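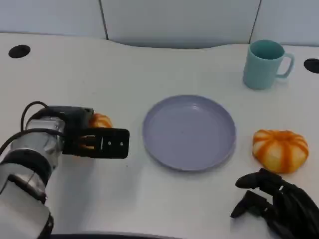
Who should decide how close a person may sit to a working robot arm?
The people who have to sit there, together with whoever signs for the risk, and they should write the answer down before the arm is switched on.

I have held that opinion for a good many years now, and I will admit that it has made me tiresome at meetings. But I've just spent the better part of a spring helping a small lab at Wollarside redraft its house rules for tabletop work, and I came home from it more convinced than ever, so I hope you'll bear with me while I set out why.

Let me begin with the document we started from. The old Wollarside handbook ran to 551 numbered clauses. It had been added to by every safety officer the place had ever employed, each of them careful and well meaning, and I don't think a single clause in it was foolish. Taken together, though, they were close to useless. A new starter was handed the whole thing on a tablet and asked to tick a box, and of course they ticked it (I would have done the same, and so would you). Then they went into the lab and learned how to behave by watching whoever was at the next bench.

Now, watching the next bench is a fine way to learn, if the next bench is Nesma Tazi's. Nesma has a habit I have tried to copy ever since I first saw it. Before she lets anything move, she puts her own hand flat on the table where she thinks the arm will go, takes it away again, and says aloud what she expects to happen. "Gripper to the plate, then back." It takes a moment. If what follows is different from what she said, she stops, even when the different thing was perfectly harmless. I asked her once whether she didn't find it a bit slow, and she told me she found paperwork a good deal slower.

So we built the new rules out of habits like hers. There are 13 of them, and they fit on one side of a sheet that hangs by each table. Four are about people, and those come first. The rest cover the table itself, and it's there that I expect some readers to part company with me, for I argued hard that household objects deserve rules as strict as the ones for tools.

People tend to relax when the thing being handled is a plate or a mug. I do it myself. Set out a lavender plate, a teal mug and a couple of striped pumpkins on a white tabletop and the whole business looks like somebody laying up for a harvest supper, and the mind quietly files the arm along with the crockery. Yet the motor in the gripper is just as strong whatever stands in front of it, and a finger caught against the rim of a plate is caught all the same. I would sooner see a young colleague slightly nervous of a mug than entirely at ease with one.

The rule we settled on reads: nothing goes on the table that isn't on the list for that task, and nobody reaches in to straighten it while the arm is live. The second half was the one that caused the grumbling. We all straighten things! It's practically a reflex, and a tidy person suffers real discomfort at a plate that sits a thumb's width off its mark. But a reflex is exactly what a rule like this is for, and I was glad it stayed in.

There was a longer quarrel over machines of different kinds working the same table. Guncombe, who supplied the lab's older risk templates, treat every arm as a thing alone in the world, with its own form and its own little map of where it may go. That did well enough when a bench had one arm on it. When a plain gripper comes in from one side and a hand with fingers from the other, the space between them belongs to both and appears on neither form. My view is that the shared space should have a form to itself, with one named person answering for it. Odano, the firm which audits the lab each October, weren't keen at first and felt it doubled the work. I'd say it adds a page, and it's the page I would want to read if something went wrong.

I ought to be fair to the other side, as there is a decent argument against all this. It runs that good software makes house rules old-fashioned: the arm knows its limits, it will stop when it meets resistance, and a sheet of paper on the wall adds only a feeling of safety. The lab's own control package, Mushi, is very good indeed. In the last full year it logged 3,071 protective stops, and I've heard that figure offered as proof that the system looks after people by itself. I read it rather differently. Each of those stops was a moment when what somebody expected and what the arm did had drifted apart, and hardly any of them were written up, for the simple reason that the machine had dealt with it. We now ask for one line in the log after every stop, saying what you thought was about to happen. Some of those lines are very dull. Others have already changed where we put the stool.

Where I haven't persuaded anyone yet is on the matter of revising the rules. I would like the sheet to be rewritten from blank every year by the people at the benches, with no more room on it than there is now, so that adding a rule means taking one off. My colleagues think this is reckless, and that a rule once earned ought to stay. I understand the feeling very well - several of those old clauses were mine, and I was sorry to see them go - but I've seen where it leads, and it leads to a tablet and a tick box. We have agreed to argue it out again in October, when Odano come back, and Nesma has promised to bring the cake.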